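Vorkenton Evening Course in Office Acoustics and Comfort
Handout for session 9: Speech noise in shared rooms
Prepared by Flynn Hapeta

Please read this before the session. The calculation sheet will be given out in class, so you do not need to print anything else.

1. Why speech is the difficult noise

In a shared office the fans and the street are often louder than the voices, but people complain first of the voices. The reason is that we understand words without wishing to. A steady hum carries no meaning and after some minutes we stop to notice it. Half of a telephone call is much harder to ignore – the listener tries to complete the other half.

For this course we use the word "distraction distance". It is the distance from a speaker at which the words become too unclear to disturb a person who is reading. A short distance is good. In a hard, empty room it can be longer than the room itself.
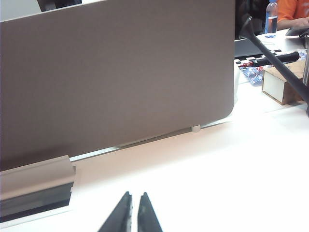
Does a desk screen make the whole room quieter?
The effect of a screen is mostly local. It weakens the direct sound between two neighbours who are sitting, but the sound which goes up to the ceiling comes back on the other side. If the ceiling is hard, the persons two desks further will hear almost no difference.

2. Three paths of the sound

The direct path goes from mouth to ear in a straight line. The reflected path goes by the ceiling, the walls or the desk top. The third path bends over the upper edge of a screen, and here the pitch is important: low sounds bend easily, high sounds much less. Consonants such as s, t and f are rich in high sounds, therefore a screen takes away clearness before it takes away loudness.
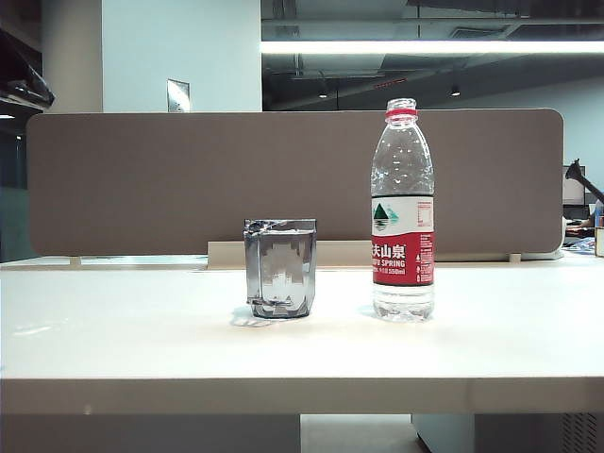
For this reason we should not judge a screen only with a sound level meter. The meter may show a small change while the listener reports a big one. In the Bretum office, which we study in this session, the two results were written in separate columns and you should keep them separate also in your homework.

3. Case: the Bretum office

The room was one open floor with plaster ceiling and carpet. The budget for the first step was 1,599 pounds, and from this sum 900 went to absorbing panels under the ceiling. The rest was spent on screens. The manager wanted to do it the other way round, but the designer, from the firm Negi, asked her to stand at the far wall and listen while a colleague read aloud. After this she agreed.
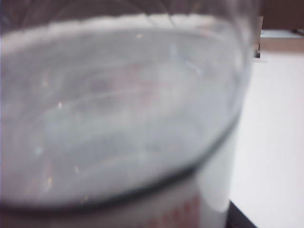
The works were finished in August, when many staff were on holiday. This was practical for the fitters and less good for the measurement, as a room with few people in it absorbs less sound and has also fewer voices. The second measurement was done later with the usual number of staff. Use only the second one.

4. Masking

If a room is too quiet, every word is heard. A soft, even background sound can cover distant speech. It must be low enough that people do not raise their voice against it – otherwise we have gained nothing. Giltard, in the course reader, advises to increase it slowly during several weeks. I find this sensible.
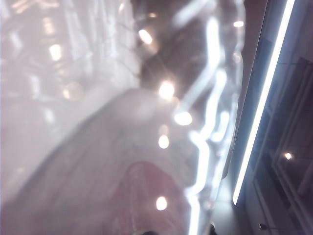

Clear plastic sheet, close view.

5. Homework

Choose a room in which you work or study. Draw the plan and mark the hard surfaces. Ask one person to read aloud from a newspaper at normal voice, walk away slowly, and note where you lose the words. Repeat it with the reader turned to the wall. Bring both distances to the next session, together with 2 sentences on what you would change first.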